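Washroom Refit, Second Floor – Gallery

Raline Building, east side
Page updated in June

The second-floor washroom at Raline is being refitted in stages, and the sinks come first. This gallery covers the basin station: what is installed, how it is put together, and what remains on the work list. Notes are kept short. Part numbers are on the parts sheet held at the front desk.

Scope of work

The station has one basin, one faucet, one drain assembly and the supply lines under the counter. Sandhu Plumbing holds the contract for the fixtures. Grarus supplies seals and stoppers. Tile and paint are a separate job and do not appear on this page.

Water supply

The building runs on a shared riser with a shutoff in the hall closet, tag 628. Close the tag valve before opening anything under the counter. The small valves at the basin are old and will not hold by themselves. Both are to be replaced at the next shutdown, planned for a Tuesday before 11 in the morning.

Drain and stopper

The pop-up stopper lifts out for cleaning. Hair and soap collect on the stem below the cap, and a slow drain is nearly always traced to this point. Clean the stem before reaching for a plunger. Drain cleaners with lye are not used on this floor – they attack the older seals.

Overflow

The overflow channel runs inside the basin wall and joins the drain below the stopper. Flush it with warm water when the stopper is cleaned. The cover pulls straight out. Do not pry against the glaze with a screwdriver.

Gallery
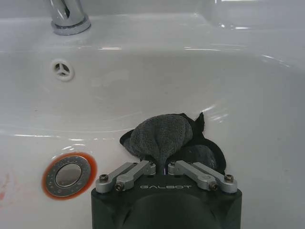
Basin with chrome faucet and pop-up drain. The overflow cover is white plastic with three spokes. Orange-red ring around the drain, residue or sealant; faint pinkish-red stains nearby.

Open items

Ring at drain: identify. If residue, clean with a mild acid cleaner and a nylon pad. If sealant, cut back and reseal with Flekel clear, 2 mm bead.
Stains: same cleaner, second pass if needed. No steel wool on ceramic.
Supply valves: replace both sides.
Faucet cartridge: log the date of fitting. Replacement is due at 3,000 hours of building use.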